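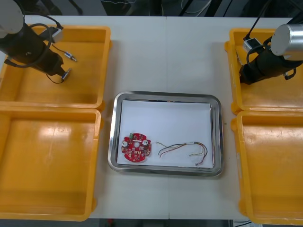
Plendia's planning software came to our Flevberg site with a promise that it would "handle anything on the table", and I've spent the summer trying to find out what anything means. The demo used boxes. Boxes are easy. Our two-arm cell has a round red circuit board on a sheet of paper in a steel tray, and beside it a bundle of thin wires in red, brown, green, yellow and black, splayed at one end and joined to a white plug at the other. A planner that thinks every object is a solid lump has very little to say about that bundle. The polished rim of the tray is another thing I'd want to see in any vendor's test set, as are shiny yellow bins.

Gallery: cell software trials, August 18, 2025
Words by Wouter Lambrechts

What we asked for in June was simple enough: two arms, one shared tray, four bins, and a planner that keeps the arms out of each other's way. The release notes claim a new path in 50 milliseconds. We logged 300 plans and the slow ones took 200, nearly all of them when both arms wanted the middle of the table. An average hides that nicely.

I'm also not sold on the confidence score. It gave 7 failed grasps a higher mark than most of the good ones, and the log doesn't say which camera view it trusted. Van Leeuwen thinks the next version will fix it. Skellow have heard that before, and so have I.

Cell > Software > Planning > Galleries

Filed under: Motion planning, Two-arm cells, Vendor claims

We use cookies to remember your settings and count visits. Accept all | Manage choices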